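Does a Whiteboard Really Wipe Clean?

Grown-ups say marker comes off a whiteboard "like magic." I'm not so sure. Magic doesn't need an eraser, and it doesn't leave gray smudges.

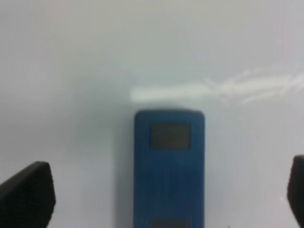 Unai Cabello

The trick is in the surface. It is so smooth that the ink sits on top and can't soak in the way it does on paper. Marker ink also has something slippery mixed in, so the color dries into a thin skin. Rub it and the skin breaks into dust.

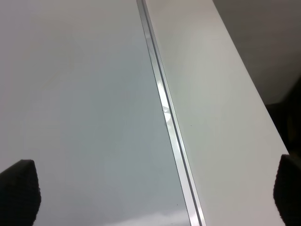
A thin metal strip runs beside the smooth white panel.

Where does the dust go? Mostly into the eraser - and that is why I don't believe any eraser that promises 2,000 wipes. A full one just moves the dirt along.
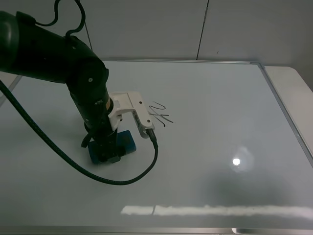

Why is old marker harder to wipe off?
The ink has had more time to dry and stick, so try a damp cloth.

Want to test it? Draw 3 lines. Wipe one now, one after 20 minutes and one tomorrow. Don't take my word for it - look closely at what's left.
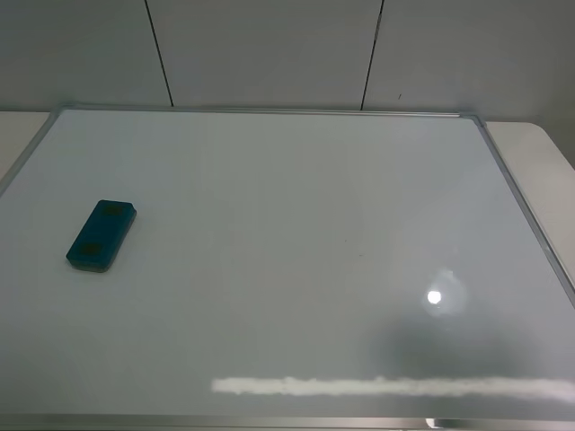

My class at Stondbridge tried this and the line we left overnight came off fine, so maybe it depends on the marker, wrote Aidoo.

Maybe. Try a different marker, then.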